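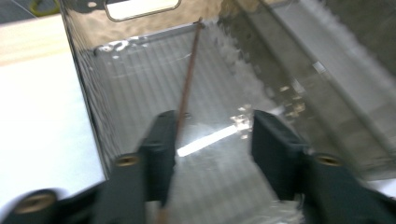
Magazine > Performing Arts > Backstage > Features

The Sub List, Rebuilt

How a regional orchestra took the most mysterious document in the building and made it something its players can read

If you have ever played in an orchestra for money, you know about the list. Perhaps you were on it. Perhaps you were third on it for viola for six seasons and didn't find out until the personnel manager retired and somebody opened the drawer.

The list decides who gets the call when a section player has the flu, or when the program has Mahler on it and the contract has only four horns. For most freelance musicians it matters more than any audition they will ever take. And in most orchestras it lives in one person's head, with a spreadsheet as backup.

I have spent a good part of this season hanging around the Miltmont Symphony, a per-service orchestra that plays most of its concerts at Valderrama Hall, because they have done something with their list that I think is wonderful. They wrote down how it works. Then they let the people on it see where they stand.

That may not sound like much. I promise you that in this business it is a thunderclap.

Miltmont's list holds 180 names across all instruments. Before the change, a player got onto it in one of several ways: a strong finish at an audition, a word from a principal, a teacher who knew a teacher, or simply being the bassoonist who picked up the phone one snowy December afternoon. Getting off it was even vaguer. You stopped being called. You wondered whether you had played badly, or said something, or moved a little too far up the highway.

"I kept a diary of it for a while," says Farah Lumenta, a violinist who freelances with Miltmont and with the orchestra in Jaltano. "Who called, when, what I said. I wanted to see whether saying no once really did put you at the bottom. I believed it did. We all believed it did, so we never said no. I played a Messiah with a fever because I was afraid of a list."

The new rules run to two pages. I have a copy on my desk and I am fonder of it than anyone ought to be of a side letter to a collective bargaining agreement. Each section has a ranked order, set by the principal together with a small group of section players at the close of the season. Calls go down the list in that order. A player has 48 hours to answer a regular call, and during that time the offer can't go to anybody else. If the concert is closer than that, it's an emergency call, and the personnel manager may ring whoever can get to the hall. Turning down work doesn't change your rank. Being moved down or taken off the list does require a conversation, in person or by phone, before it takes effect.

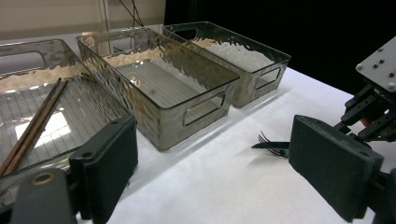 Then there is the bit I like best, the clause the musicians call the window. Once a year, any sub can ask where he or she stands and get a straight answer: a number, plus whatever comments the section wants to pass along. The first year, Lawal Onuoha, who handles personnel for the orchestra, braced for a month of tears.

"I had cleared my calendar," he says, laughing. "I had a speech ready. What I got was people saying, okay, fifth, good to know, what would make me fourth? A trombonist told me he was relieved to be ninth. He had been turning down teaching hours in case we called, and at ninth he figured we wouldn't. So he took the teaching job. He's happy. He still plays for us when we do Bruckner."

I love that trombonist. I think about him whenever somebody tells me that openness about rank would crush people. Freelancers run small businesses, with rent and child care and a car that has to survive another winter, and they make better choices when they know what the odds are.

It took the orchestra a good while to get here. Subs occupy an odd spot in orchestral bargaining. They often pay work dues to the local, their wage is set in the contract, and they generally have no vote on that contract. The tenured players do the negotiating, and a tenured player has plenty to worry about before getting to the troubles of the person who sits next to her twice a year. Management, for its part, likes a free hand. A personnel manager with a concert at eight and an empty chair at five does not want to hear about procedures.

What moved things along in Miltmont was a change in who was asking. Several subs had won section jobs within a few years of one another, and they remembered. One of them was Magdalini Ververidis, now in the second violins, who subbed for so long that she had her own coat hook at Valderrama before she had a contract.

"The day after I got tenure I put on my own coat and thought, well, now you have to do it," she told me. "You can't complain about a door for eleven years and then walk through and leave it how it was."

She and a few colleagues drafted the first version at her kitchen table. It was, by her own account, terrible – nine pages long, with a points system. You earned points for services played and lost them for late arrivals, and a formula turned it all into a ranking. They tested it on the cello section and it put the best player sixth. Out went the points. In came the idea that musicians' ears should do the ranking and that the paperwork should only make sure the ranking is set on time, written down and followed.

Management's biggest objection was speed. What if a 48-hour hold left them short? The answer they settled on is pleasingly low-tech. Calls for planned extra players now go out as soon as the program's instrumentation is fixed, often months ahead, so a two-day wait costs nothing. Real emergencies have their own lane. Onuoha says the early calls have made his life easier, and he sounds a bit surprised to be saying so. Under the old way he would put off hiring for big programs until the last weeks, then find that all the good contrabassoonists were in Jaltano. There aren't many good contrabassoonists. You want to get there first!

I sat in on a rehearsal in the orchestra's borrowed space in Skastside, a long room with a low ceiling that makes brass players behave. Five subs were working that evening. At the break I asked one of them, a clarinetist just out of graduate school, whether she knew her rank. "Second," she said at once, and then, with a glance at the principal, "for now."

There was an ease to the whole thing that I don't remember from my own subbing days, when you laughed at every joke the principal made and never, ever tapped your foot. Subs asked about bowings. One of them pointed out a wrong note in her part, politely, and was thanked. When you aren't wondering whether each service is your last, you can get on with playing.

Not everyone is convinced, and the doubts deserve a hearing. A few principals felt they had lost something when the ranking became a group decision. A principal oboist has to match pitch and color with whoever sits in the second chair, all night, at close range, and it's fair to want the final say. Miltmont's wind sections bargained for more weight on the principal's side, and the string sections did not, so the rules differ a little from one side of the stage to the other.
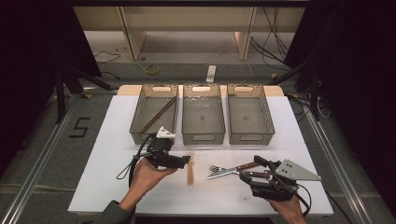

Samer Haddadin thinks the rules still don't go far enough: a ranking that can be seen but never appealed, he says, leaves a sub knowing exactly how badly she has been treated and no better able to do anything about it. He would like a second opinion from outside the section, and he'd like subs to have some kind of voice when the side letter comes up for renewal.

Ververidis agrees with at least half of that. An advisory seat for subs has been floated for the next round of talks. An appeal is harder, since it would mean one group of musicians overruling another about how somebody plays, and orchestras will do almost anything to avoid that.

Meanwhile other orchestras have been asking for copies. Huguette Poulain, who has been helping the Jaltano players with a version of their own, says the text itself travels well enough but the habits take longer. Her players are happy with the ranked order and the two-day hold. The window makes them nervous. "They ask me, what if people are hurt? And I say, people are hurt now, but they are hurt in the dark, and they blame the wrong person."

Jaltano hopes to have its rules in place by the opening of next season. Lumenta, who plays in both places, will be eligible to ask for her number there too. She already has it in Miltmont. She's fourth, up from seventh, and she has stopped keeping the diary. In December she turned down a Messiah to go to her sister's for a few days, and when the next call came, it came in its proper order.

Related features
- Eight Horns, Four Contracts: Planning a Big-Program Season
- Who Pays for the Mileage?
- The Second Oboe's Guide to Getting Along
- Reading Your Side Letters
- What a Personnel Manager Does Before Noon

Contact the editors | Subscriptions | Copyright and permissions | Back to top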